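**[논의] Plarurer식 시연 증강, 주방 시뮬에서 돌려봤는데 성공률을 못 믿겠습니다**

게시판: 로봇 조작 / 모방학습

지난번 Plarurer 글에 댓글로 "직접 돌려보고 오겠다"고 쓴 사람입니다. 돌려보고 왔습니다.

모르시는 분을 위해 짧게 적으면, 사람이 원격조작한 시연을 물체 중심 구간으로 잘라서 새 배치에 다시 이어 붙이는 방법입니다. 저희는 원본 시연 2000개를 증강해서 4000개로 만들었고, 같은 정책 구조로 원본만 쓴 것과 비교했습니다. 과제는 조리대 위 물체를 집어서 나무 그릇에 담는 것입니다. 씬은 Jikance 주방 팩을 썼습니다. 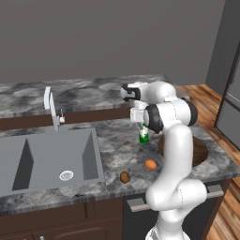 **Ilari Kuusisto**
Koubek 조작 학습팀 연구원, 스레드 작성자

결과부터 쓰면 숫자는 올랐습니다. 그런데 올라간 이유가 논문에서 말하는 그 이유인지 모르겠습니다.

첫째, 평가가 64 에피소드입니다. 논문 설정을 그대로 따랐습니다. 이 규모에서 몇 에피소드 차이를 가지고 "일반화 향상"이라고 쓰는 건 저는 못 하겠습니다. 시드도 2개뿐인데, 시드 사이 차이가 방법 사이 차이와 비슷하게 나왔습니다.

둘째, 성공 판정이 너무 후합니다. 물체 중심점이 그릇 반경 안에 들어오면 성공으로 칩니다. 높이 조건이 없어요. 오렌지를 그릇 위로 들고 지나가다가 그대로 조리대 반대편에 떨어뜨린 에피소드가 성공으로 기록돼 있었습니다. 로그를 뒤지다가 발견했고, 리플레이를 보고 나서야 믿었습니다.

셋째, 증강 배치라는 게 생각보다 좁습니다. 물체를 옮긴다고 해도 전부 앞쪽 조리대의 한정된 구역 안이고, 뒤쪽 조리대나 싱크대 안으로는 안 갑니다. 그럼 원본 시연이 이미 덮고 있던 영역을 조금 촘촘하게 한 것뿐 아닌가요?

비슷하게 돌려보신 분 계시면 판정 기준을 어떻게 잡으셨는지 궁금합니다.

---

**밤샘렌더** (댓글 1)

판정 기준은 저도 당했습니다. 높이 조건을 넣고, 그리퍼가 열린 상태에서 몇 스텝 정지해 있어야 성공으로 바꾸니까 절대값이 뚝 떨어졌어요. 다만 두 방법이 같이 떨어져서 순위는 그대로였습니다. 그래서 저는 "방법이 가짜다"까지는 안 갑니다.

---

**오프라인RL그만** (댓글 2)

> 시드도 2개뿐인데

여기서 이미 끝난 얘기 같은데요. 이 분야 논문 절반은 시드 늘리면 표가 평평해집니다. 본문 표에 구간 표시가 없는 것부터 저는 안 좋게 봤습니다.

---

**Vilhjálmur Thoroddsen** (댓글 3)

저는 반대쪽에 서겠습니다. Pleltumico에서 비슷한 증강을 내부 과제에 쓰고 있고, 효과는 있습니다.

Ilari 님 글에서 걸리는 부분이 두 군데입니다. 우선 증강의 목적을 오해하신 것 같습니다. 구간을 잘라 붙이는 방식은 물체 사이의 상대 관계를 다양하게 만드는 게 핵심입니다. 조리대 전체를 덮겠다는 주장은 논문에도 없습니다. 같은 구역 안에서도 그릇과 오렌지의 거리, 중간에 서 있는 다른 물체의 위치가 바뀌면 궤적은 꽤 달라집니다.

다음으로, 비교 조건이 공정한지 모르겠습니다. 원본만 쓴 쪽과 증강한 쪽의 학습 스텝 수를 맞추셨나요, 에폭 수를 맞추셨나요? 에폭을 맞췄다면 증강 쪽이 업데이트를 두 배로 받은 겁니다. 그러면 효과를 과대평가하신 셈이고, 스텝을 맞췄다면 덜 수렴한 모델로 평가하셨을 수도 있습니다.

---

**Ilari Kuusisto** (댓글 4, 작성자)

스텝 수를 맞췄습니다. 손실 곡선은 양쪽 다 평평해진 뒤였고요. 물론 손실이 평평하다고 롤아웃 성능이 다 올라온 건 아니니까 그 지적은 받겠습니다. 더 길게 돌려보겠습니다.

상대 관계 얘기는 동의가 반만 됩니다. 관계가 다양해진다고 하셨는데, 접근 구간이 원본에서 그대로 변환돼 오기 때문에 팔꿈치 자세가 거의 64가지 묶음으로 몰려 있습니다. 손끝 경로만 보면 다양해 보이는데 관절 공간에서 보면 그렇지가 않아요. 정책 입력에 관절값이 들어가는 순간 이게 문제가 됩니다.

다른 시점으로 뽑은 것도 하나 붙입니다.
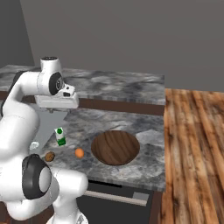
*앞쪽 조리대 시점. 그리퍼는 비어 있고 나무 접시에도 담긴 것이 없음.*

팔이 화면을 얼마나 먹고 들어오는지 봐주세요. 왼쪽은 링크가 상당 부분 차지하고, 갈색 둥근 물체 옆에 있는 희끄무레한 작은 물체는 팔에 걸쳐 보입니다. 이런 시점이 정책 입력이면 물체를 보고 움직이는지, 자기 팔 모양을 보고 다음 동작을 외워서 내는지 구분이 안 됩니다. 증강이 접근 자세를 재활용하니까 더 그렇고요.

---

**그림자헌터** (댓글 5)

팔도 팔인데 저는 조리대에 진 그림자가 더 신경 쓰입니다. 초록색 들어간 흰 용기 쪽으로 회색 쐐기처럼 떨어져 있잖아요. 조명이 고정이면 그림자 위치가 손 위치를 거의 그대로 알려주는 단서가 됩니다. 시뮬에서는 공짜 정보고, 실물 주방에 가면 조명 하나 바뀌는 순간 없어집니다.

조명 랜덤화는 켜셨어요?

---

**Ilari Kuusisto** (댓글 6, 작성자)

껐습니다. 논문 기본값이 꺼짐이라서 그대로 갔습니다. 켜고 한 번 더 돌릴 가치가 있겠네요.

---

**Vilhjálmur Thoroddsen** (댓글 7)

그림자 가설은 재미있는데 증거가 아직 없습니다. 그림자만 제거하고 렌더링해서 같은 체크포인트를 평가하면 금방 나옵니다. 학습을 다시 할 필요도 없어요. 성능이 유지되면 이 얘기는 접는 걸로 합시다.

팔 가림도 마찬가지입니다. 마스킹한 입력으로 평가해 보면 됩니다. 지금까지 나온 건 전부 "그럴 수도 있다"인데 제목은 "못 믿겠다"로 달려 있어서 좀 앞서간다고 느낍니다.

---

**오프라인RL그만** (댓글 8)

@Vilhjálmur 입증 책임이 거꾸로 간 것 같습니다. 향상됐다고 주장하는 쪽이 보여줘야죠. 재현하는 사람이 왜 가설 하나하나 반증 실험까지 해줘야 하나요.

그리고 체크포인트 그대로 두고 그림자만 빼면 분포가 바뀐 입력을 넣는 거라, 성능이 떨어져도 "그림자에 의존했다"와 "그냥 낯선 이미지라 망가졌다"를 못 가릅니다. 유지될 때만 해석이 깔끔한 실험이에요.

---

**Vilhjálmur Thoroddsen** (댓글 9)

그 말은 맞습니다. 원본만 쓴 정책에도 같은 처리를 해서 하락 폭을 비교하면 어느 정도는 가려질 겁니다. 증강 쪽만 유독 크게 떨어지면 저도 의심하겠습니다.

입증 책임은 생각이 다릅니다. 이 글도 결국 결과를 하나 주장하고 있는 거니까요.

---

**밤샘렌더** (댓글 10)

실험 돌리실 때 초기 상태 파일도 확인해 보세요. Jikance 팩 쓸 때 평가용 배치 생성기가 학습용이랑 같은 난수 초기값을 물고 들어간 적이 있습니다. 배치가 겹치면 64개 중 몇 개는 본 적 있는 문제를 푸는 거라, 증강이고 뭐고 그쪽부터 봐야 합니다. 설정 파일에서 평가 쪽 초기값이 비어 있으면 걸린 겁니다.

---

**Ilari Kuusisto** (댓글 11, 작성자)

...비어 있습니다.

일단 지금 있는 평가 숫자는 전부 보류하겠습니다. 배치가 실제로 얼마나 겹치는지부터 물체 좌표로 비교해 보고, 그다음 순서는 이렇게 갑니다.

- 평가 배치 분리 후 두 정책 재평가
- 높이와 그리퍼 열림 조건 추가한 판정으로 재채점
- 그림자 제거 렌더링, 양쪽 정책 모두
- 시드 추가

초안에 있던 비교표는 그래서 안 올립니다. 퍼가신 분 계시면 쓰지 말아 주세요.

---

**그림자헌터** (댓글 12)

조명 랜덤화도 목록에 넣어주세요. 학습부터 켜고 다시 하는 걸로요.

---

**Ilari Kuusisto** (댓글 13, 작성자)

재학습이라 GPU 자리가 나야 합니다. 3월 안에는 어렵고, 나머지 네 항목은 먼저 이 글에 댓글로 올리겠습니다.

---

**Vilhjálmur Thoroddsen** (댓글 14)

재채점 스크립트는 공유해 주실 수 있나요? 저희 쪽 로그에도 돌려보고 싶습니다. 높이 조건은 저희도 안 걸려 있는 걸로 기억해서요.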